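Trarnulik Help Board: Ticket 593
Symptom diary export drops the evening entries

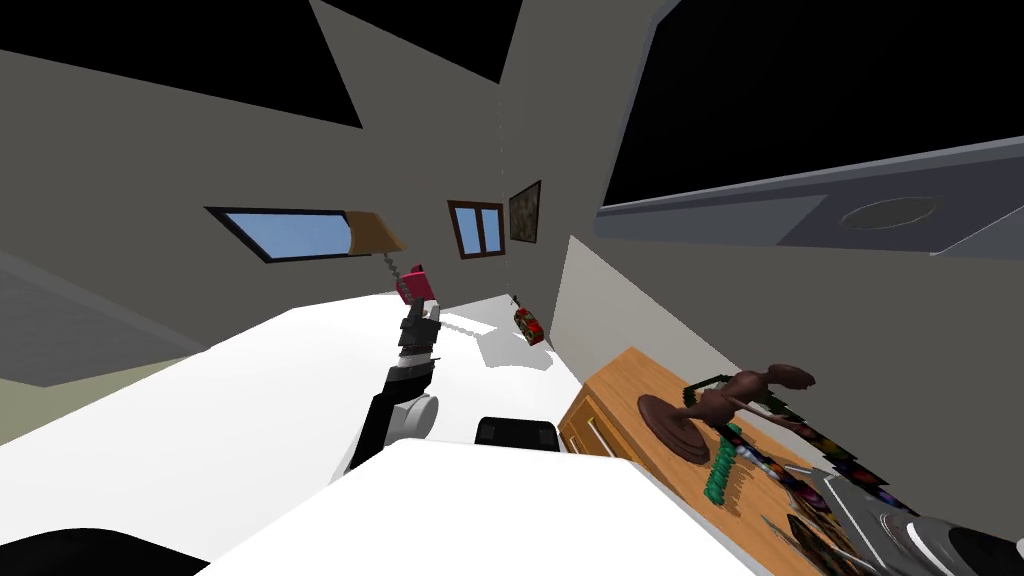 Status: solved, left open for comments
Opened by: Adebayo Okafor
Product: Trarnulik diary, browser version
Area: Export and printing

First message

Hello all! I've been keeping a Trarnulik diary for my mum since April and I love it, so please take this as a report from a fan. She has type 2 diabetes, high blood pressure and an underactive thyroid, and between the three of them there's a lot to write down. We log tablets, readings, how she slept, and a free text note when something feels off.

The trouble is the PDF export. We print it for her reviews at the surgery, and the last one came out with every morning and lunchtime entry in place and none of the evening ones. The entries are still in the diary. I can scroll to them, edit them, search for them. They just don't get as far as the PDF.

What I tried before writing:

Exported again with a shorter date range (one week). Same result.
Exported in a different browser. Same result.
Signed out and back in. Same result.
Exported as a spreadsheet. Evening entries present! All of them, in the right order, with the notes.

So the data is fine and the spreadsheet gets me through the next appointment, but her nurse really likes the PDF with the little charts, and so do I.

Reply from Vinisix support

Hi Adebayo, thank you, that's a lovely clear report and the spreadsheet test saves us a step. Could you tell us what time the evening entries are set to, and whether the diary has ever been shared with a second carer? Please don't post any readings on the board, just the times.

Adebayo Okafor

Evening tablets are set for 21:30. And yes, it's shared with my sister, who does the weekends. She joined a bit after me.

One more thing I spotted last night, and I got quite excited about it. If I move a single evening entry to 20:45 and export, it turns up in the PDF! Move it back to 21:30 and it vanishes again. I tried 21:00 as well and that one vanished too. 20:59 is fine.

Reply from Vinisix support

Brilliant, you've more or less found it for us. There's a setting called "Day ends at", under Diary, then Layout. It decides which page of the PDF a late entry belongs on. Normally it's midnight. Could you look at what yours says?

Adebayo Okafor

It says 21:00. I've never touched it, and I hadn't noticed it was there. I asked my sister and she set it on her phone on a Saturday, thinking it was for switching off the reminders so Mum's tablet wouldn't ping after nine. Perfectly fair reading of the words, if you ask me.

I've put it back to midnight and the export is complete. 86 evening entries, all back on their pages, charts included. Really pleased!

Reply from Vinisix support

So glad. Two notes for anyone who lands here with the same problem.

The setting should move late entries to the next day's page. It shouldn't lose them. In shared diaries the PDF was skipping them, and that part is our bug. A fix is being tested now. Until it's out, keep "Day ends at" on midnight if more than one person uses the diary.

To quieten reminders, use Reminders, then Quiet hours. This can be set for each device, so one carer's choice won't change anything for the others.

If you've given a printed PDF to a surgery or clinic recently, please check the late entries are on it and send a fresh copy if they aren't. We'd be very grateful if you'd mention it to anyone you share a diary with.

Comment from another user

Thank you for this thread! Mine was set to 22:00 and I take my last dose at 22:15. I'd been thinking I had forgotten to log it. I use Protdale for my blood pressure readings and bring them in with the import button, and those late readings were missing from the PDF too. Midnight sorted them out as well.

Adebayo Okafor

Oh, good to know it covers imported readings. I hadn't thought to check.

Could I put in a wish while I'm here? It would be wonderful if the diary told everyone when a shared setting was changed. A line at the top of the day would do. With several conditions and two of us filling things in, we already leave each other notes about appointments and repeat prescriptions, and I'd happily have settings in the same place.

Reply from Vinisix support

Great idea, and I've added it to the request list with a link to this ticket. We're also rewording the label. The current favourite is "Start a new diary page at", with a line underneath saying it doesn't affect reminders. Suggestions are welcome below.

Adebayo Okafor

That wording would have worked for my sister, I've just read it to her over the phone. She says hello and sorry. Happy for this to be marked as solved, and I'll test the fix on our diary as soon as it's out.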